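Moved the stall from Tulon to the Bramwell market this spring. Putting down what I learned before I forget it.

Table fee is $139 for the season at Bramwell. Tulon wanted $178 and you had to be set up by 6.

Parking is worse. There are 2 spots behind the feed store and they go early. After that it's the gravel lot on Skorkel Road -- bring a hand truck.

Foot traffic is steadier than I expected. Slow until 9, then busy right up to noon.

Cash still beats cards. I took in $444 on June 4, 2011, and most of it was fives and ones.

They run through November if the weather holds. I plan to stay that long. 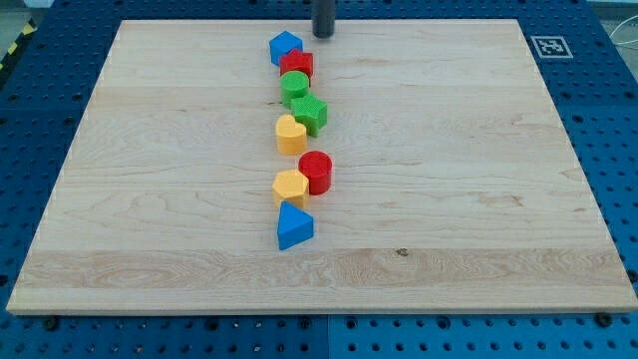 Maple board, plastic shape blocks on top.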